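Coating wear on storage bins – touch up or leave?

tmokgethi
Posted December 2, 2019
We have painted steel bins in the Gorkbridge store, repainted in April. The lower walls are already back to bare material. Is a two-part coating worth the cost?

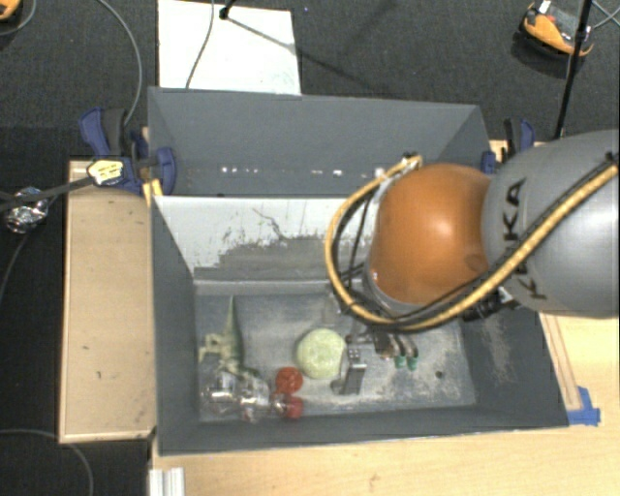

Load is small mixed parts, tipped in by hand. Thickness was 400 microns on paper. I have not measured it.

rellitz_dave
Measure it first. Corners and lower edges always come out thin with a roller. Two-part is fine if the surface is blasted – over old paint it lifts in sheets.

ita_k
Disagree on blasting. We abraded by hand at Kekana and the coating has held for 3 years.

rellitz_dave
Held under what load?

ita_k
Cast fittings, up to 5 kg each.

tmokgethi
Thanks both. I will borrow a gauge and take readings on 2 bins before ordering anything.

Ita, which primer?

ita_k
Wondix grey, one coat. Leave it overnight.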